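Korlow: the slow road back to the dance floor

The first time I heard Korlow play, I was holding somebody else's coat and hadn't meant to stay past the second song. I stayed for the lot, of course, and missed my train (I regret nothing). Now the four of them have a new record, Zawadzka, and it's every bit as warm and wonky as that night was.

They began it with 209 scraps of tune, most of them hummed into a phone, and whittled those down over a long wet winter to just five songs, all of them stretching out happily past the point where a sensible band would stop. Esumer, the opener, takes its own sweet time finding the drums, and when it does – oh, it's lovely! The small label Hadido is pressing 200 copies to begin with, so do be quick if you like your music on vinyl. They play the songs in full this March, and I'll be there again, this time with my own coat.
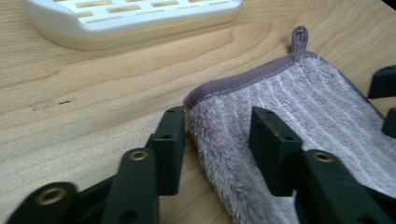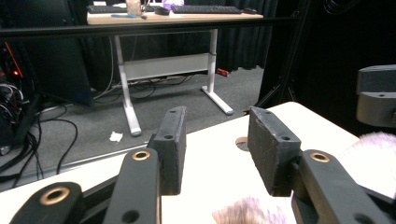

Tabletops, pale wood in the first picture and white in the second.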